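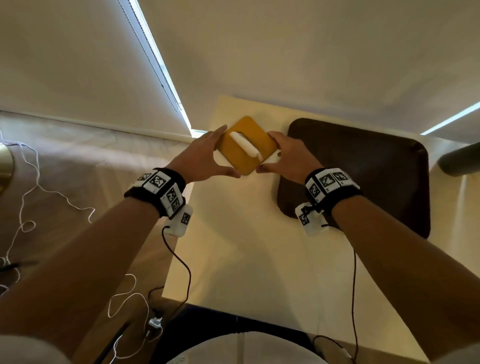 A square yellow tray with a white item laid across it.

Cafe chain Gravier will switch to lightweight serving trays at all 5 of its locations in October, the company said. The order covers 500 trays in two shapes, a small square and a larger rectangle, both with rounded corners.

Gravier has used metal trays from Peltico since it opened. Staff said they were noisy when stacked and hard to carry with a full order. The new ones come from Skolla, which delivered a first batch of 100 to the Takács Street cafe last month.

The square trays will be used for single drinks and small plates. The rectangular ones are meant for table service and for clearing.

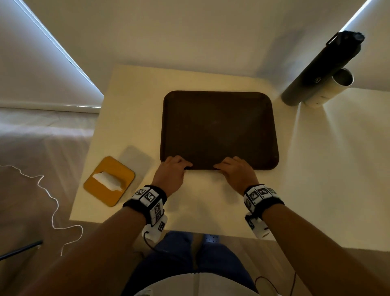
The larger dark brown tray, held at the near rim. Light scuffs show along one corner and the bottom edge.

Gravier said surface marks do not affect use, and that trays will be replaced only if they crack or warp. Customers will be asked to return them to the rack by the door, as they do now.

The old metal trays will be sold at the Takács Street cafe for $3 each while they last. Sales start at 8 a.m. on the first day of the month, cash or card.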